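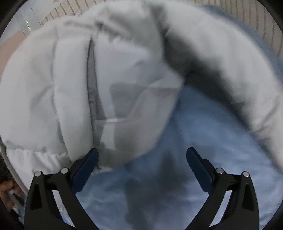
About Zatberg Workshop

We are a shared workshop for people who build robots at home and would like some company while they do it. Zatberg started with 2 workbenches, one decent drill press and a drawer of mismatched screws that we still haven't sorted. Today we have 84 members. A few of them have engineering degrees. Many more learned to solder from a library book, or from the person at the next bench, and that suits us very well.

Most of what gets built under our roof ends up going home with somebody. We like household robotics because everyone already knows what the job is. You know how a shirt should be folded and what a made bed looks like. Then you try to get a machine to do it, and a whole evening disappears into the question of where to pick up a sleeve!

What we're working on

Our longest-running group build is Funda, a two-finger hand for handling cloth and bedding. The version we use most is hand-held. You carry it to the bed, do the chore with it yourself, and find out what the fingers can and can't do long before you bolt them to an arm. It's a lovely way to work. A change to the pads on one evening can be tried out at home the next morning, and the notes come back to the group with all the complaints written in.

We are on version 12 of the fingers. The early ones were too wide at the tip and pushed fabric away when they should have been gathering it up. Later ones got slimmer, and then the pads became their own little subject – how soft, how long, how much to angle them in toward each other. There is a shoebox of rejected pads by the door, and new members are welcome to take a pair home and tell us we were wrong.

Bedding is the hard test. A duvet gives you nothing solid to hold, so the hand has to close on a small pinch of cover and keep it while the filling shifts around underneath.
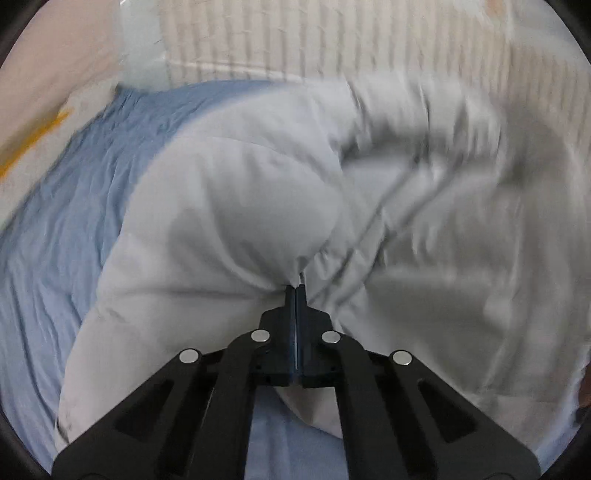 Pinch too little and the cover slides out as soon as you lift. Take too much and you drag the whole bed with you. We keep a shared log of grasps, which has 174 entries so far, each with the kind of fabric, where the fingers went in, and a word or two on how it felt. "Mushy" comes up a lot. So does "try again from the corner."

The other big project is Karagiannis, a small table-mounted arm that a few members are building from the base up. It moves well in two of its joints and sulks in the third. The plan is for it to carry a Funda hand one day, and the two groups have agreed on a mounting plate, after a discussion that ran well past closing time.

How the workshop runs

Members get a shelf, a key code and use of all the tools after a short safety walk-through. Evenings are the busy time. If you want the big bench to yourself, come before noon – the light is better then too. Every April we hold an open house called Grestumness, when projects come back from people's homes and get put through their chores in front of a friendly crowd. Half-finished work is very welcome, and so is work that has stopped working on the way over.

All our drawings and parts lists are free for members to copy, change and take home. We only ask that you write down what you changed and put it in the binder. Some of our best ideas came from a penciled note in that binder.
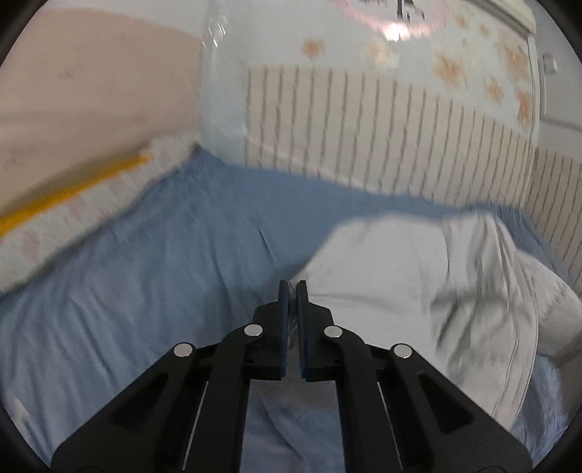

Do I need to know how to program before I join?

You don't. Plenty of our builds are purely mechanical, and a hand-held gripper is a good first project that needs no code at all. If you'd like to learn programming later on, there is usually somebody in the room in the evening who will sit down with you and get you started.

Visiting

Come and look around any evening from 6 p.m. The side entrance is the one that opens. Bring whatever you're building, or just an idea for a chore you'd like to hand over to a machine, and we'll clear you a spot on the bench.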